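A reserva

O relatório tinha de sair na quinta-feira e eu ainda não tinha fechado a reserva da Zutia.

A Zutia era uma seguradora pequena, de vida, com uma carteira de rendas vitalícias que comprara à Baltine quando esta deixou o negócio. Nós, na Lumenta, fazíamos as contas que eles não queriam fazer em casa. Eu trabalhava lá havia sete anos e tinha a meu cargo as tábuas de mortalidade, os pressupostos de longevidade e um ficheiro com 60 separadores que demorava a abrir.

Nessa semana o ficheiro não batia certo. A diferença era pequena, 900 euros por mês, e vinha de um único grupo de apólices. Qualquer colega a teria deixado passar por imaterial. O diretor disse-me isso mesmo, à porta da copa, com a chávena na mão.

– Isso é arredondamento.

– É sempre o mesmo valor – respondi.

– Então é um arredondamento regular.

Voltei para a secretária e filtrei as rendas por idade do beneficiário. Apareceu logo na primeira linha. Apólice 181, mulher, cento e nove anos, em pagamento. O modelo acabava aos cento e cinco. Para lá dessa idade a folha devolvia zero, e a reserva da senhora era portanto zero, mas a tesouraria continuava a transferir-lhe os 900 euros no dia vinte e cinco.

Telefonei para a Zutia. A rapariga que me atendeu procurou o processo e levou algum tempo a encontrá-lo, porque estava ainda em papel, numa pasta com o carimbo da Baltine.

– Tem prova de vida – disse ela. – Todos os anos, em abril.

– Assinada por quem?

– Pela própria. Reconhecida na junta.

– E a deste ano?

Ouvi folhear.

– Também.

Pedi que me mandasse cópias. Chegaram à tarde, mal digitalizadas, tortas. Pus as assinaturas umas ao lado das outras no ecrã. As primeiras eram redondas e seguras, com um traço por baixo. Depois a letra ia ficando mais pequena e subia para a direita. Na última faltava o traço e o apelido não cabia na linha.

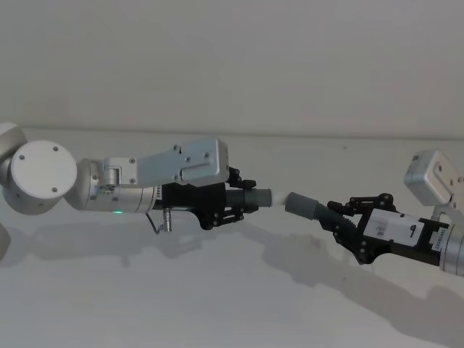 Mostrei as cópias ao diretor. Ele olhou para a última e perguntou o que eu queria fazer. Disse que havia duas hipóteses: ou a senhora tinha morrido e alguém assinava por ela, ou estava viva e nós tínhamos de prolongar a tábua.

– E qual das duas é mais provável?

– A primeira – disse eu. – De longe.

– Então escreve isso numa nota e manda investigar.

Escrevi a nota. Tinha meia página e usava o condicional em todos os verbos. Antes de a enviar, fui ver a morada. Era em Iveck, uma terra onde a linha de comboio acabava, a hora e meia do escritório. Na quarta-feira saí às duas e disse que ia ao dentista.

A casa ficava por trás da igreja. Abriu-me a porta um homem dos seus oitenta anos, de chinelos. Expliquei que vinha por causa da renda. Ele não pareceu espantado nem assustado. Disse que a mãe estava a dormir, mas que acordava às cinco para lanchar, e perguntou se eu queria esperar.

Esperei na cozinha. Ele falou-me de umas obras no telhado e do preço da lenha. Às cinco foi ao quarto e voltou com ela pelo braço, muito devagar. Sentou-a à minha frente e pôs-lhe um guardanapo.

– É o senhor do seguro, mãe.

Ela olhou para mim durante um bocado.

– Vem acabar com aquilo?

– Não, minha senhora. Vim só confirmar os dados.

– O meu marido dizia que vocês iam perder dinheiro comigo – disse ela. – Ele é que fez as contas. Trabalhava na Baltine.

Perguntei em que secção. Ela não se lembrava. O filho disse que o pai passava os serões com uma máquina de calcular e uns livros de números, e que os livros ainda estavam no sótão, se eu quisesse ver. Agradeci e disse que tinha de apanhar o comboio das seis.

Na viagem abri o portátil e apaguei a nota. Acrescentei quinze linhas à tábua, até aos cento e vinte, extrapolando as taxas pelo método que vem no manual. A reserva da apólice 181 passou de zero para pouco mais do que um ano e meio de pagamentos. Corri o modelo duas vezes. A diferença desapareceu.

O relatório seguiu na quinta, às onze. O diretor leu o parágrafo sobre a alteração da idade limite e quis saber quantas apólices eram afetadas.

– Uma – disse eu.

Rubricou a página e passou à seguinte.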